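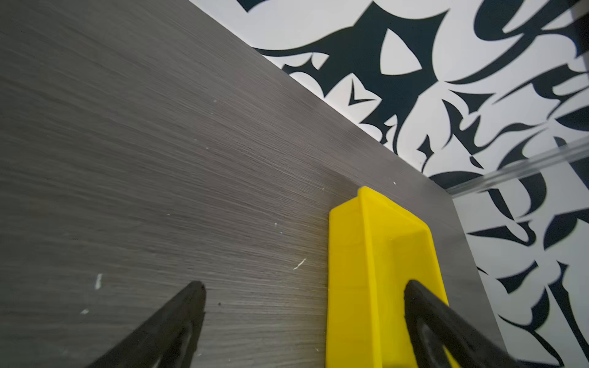

Start with the tray, then worry about the tool

People new to recording demonstrations spend their first hour on the object and their last on the container. Do it the other way around. A tray that slides when the gripper brushes it will spoil more takes than any awkward tool, and it will do so an inch at a time, so that you only notice when you play back the afternoon.

Before you record anything, nudge the tray with a closed gripper from all four sides and see how far it travels. If it moves and you want it to stay put, fix it down. If it moves and you're willing to live with that, let it move in plenty of takes, and record the recovery too. A tray that moved exactly once, in take 41, teaches nothing except regret.

Check the wrist view while you're at it. The tray should be visible between the fingers well before contact. When all you can see is finger, so can your model.

Decide what "done" means and write it on the wall

Ours used to say "screwdriver placed in tray." Then we had two operators at the Lurkeck bench, one of whom considered a handle balanced on the rim to be placed. It was a bold reading. The line now says: whole tool below the rim, gripper open, arm back at rest, then stop. It's ugly and it has saved us more relabeling than the annotation tool we paid for.

Write down what counts as a failed take as well. Dropping the tool and picking it up again is a keeper on our list. Dropping it on the floor is not, mostly on account of the language on the audio track. (Turn off the audio track.)

Vary one thing on purpose

Left to themselves, people put the screwdriver down the same way every time and would swear under oath that they hadn't. Make a card deck. Each card gives a tray position, a tray angle and a handle direction. Draw one, set up the table, record, put the card in the used pile. Shuffle when the pile runs out.

Things worth putting on the cards:
Tray square to the table, and tray turned
Handle toward the left arm, handle toward the right arm
Tool along the diagonal, tool flat against one side
Tray close to the table edge, where the arm has to reach and everybody gets sloppy

Leave lighting off the cards until the basic task works. You'll get lighting variation anyway the first time somebody opens a blind. 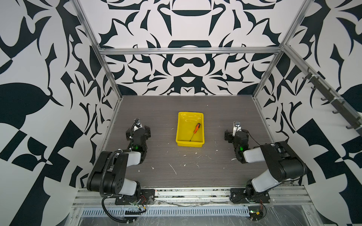

Screwdriver on the diagonal, both grippers clear of the tray.

Give the idle arm a job, even if the job is nothing

With a two-arm setup and a one-arm task, the spare arm will wander. The operator shifts in the chair, the leader handle drifts, and the second arm performs a slow interpretive dance in the background of an otherwise decent take. The learner has no way of knowing this was your elbow.

Pick a parking pose, mark it on the leader side with tape, and start each take from there. Lock the idle side in software if you can. Cimano, the recorder we use, has a checkbox for it, hidden two menus down beside the font settings.

Alternate which arm does the work, too. We recorded a whole October batch right-handed at the Chávez Street shop and got a policy that treated everything on the left half of the table as somebody else's problem.

Slow down, but keep moving

Watch someone record for the first time and you'll see a hover: the gripper goes over the handle, stops, thinks about its life, then descends. Hovering is the most contagious habit in the trade. Enough of those pauses and the trained arm will hover as well, sometimes for good.

The fix is practice takes. Ten throwaways at the start of a session, not recorded, until the approach is one smooth motion. If you need to stop and think, stop and scrap the take. They're short. You can afford it.

A long thin shaft is its own little lesson. Grip by the handle, lift straight, and turn only once the tip has cleared the tray wall. Turning early catches the tip on the side and flips the tool out with real enthusiasm.

Work in short blocks

Past 90 minutes the takes get worse and the operator stops being able to tell. We swap people at that point whether they feel fine or not; feeling fine is one of the symptoms. If you're alone, go and wash a mug.

Label at the end of every block, while you still remember why you muttered at take 12. A note reading "weird grip??" is of no use to anyone three weeks later, including the person who wrote it.

Name the files like an adult

The Fomora set is 2532 episodes long, and a painful number of the early ones are called test, test2 and test_final_good. Put the task, the arm, the card number and the operator's initials in the name, in that order, and let the recorder fill them in. Any naming scheme that depends on a tired person typing will produce a folder called "stuff."

Back up after each block to a disk that isn't in the same room. You already know this one. So did we.

Look at the footage before there's too much of it

Play back the first 6 takes from every camera before recording a seventh. You're checking for a camera that has been bumped, a wrist view that has frozen, and a stream that runs half a second behind the others. A frozen stream is the sneaky one, as it makes a lovely sharp picture.

After that, a quick look every block is enough. Run the clips at four times speed and stop when something makes you frown.
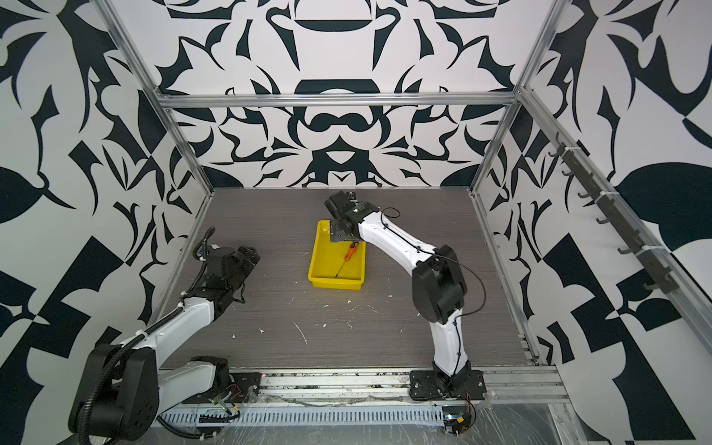
How many takes do I need before trying to train anything?

We train a first rough policy at 200 good takes of a single task. It will be bad, but it will be bad in a particular place, and that tells you which cards to draw more of. If it misses only when the tray is turned, record turned trays. If it misses everywhere, go back to the playback check and look at the timestamps before you record another thing.

Keep the bad policy's runs in a separate folder, clearly marked. Ours spent a month mixed in with the good demonstrations, and the next model was a very faithful student.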